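Sidik Desktop Interiors: Data Card

Maintained by Wubit Mamo, Istitz
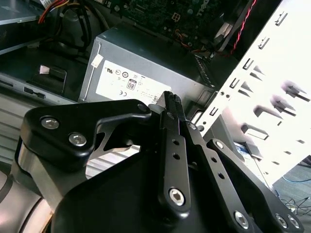

The collection concerns the inside of desktop computers, chiefly power supply units, drive cages and the space between them. It contains 300 records in 2 folders, sorted by chassis. Part names follow the Hladun glossary. Text on certification labels is not transcribed. Corrections should be sent to the maintainer with the record number. Last revised Fri 1 January.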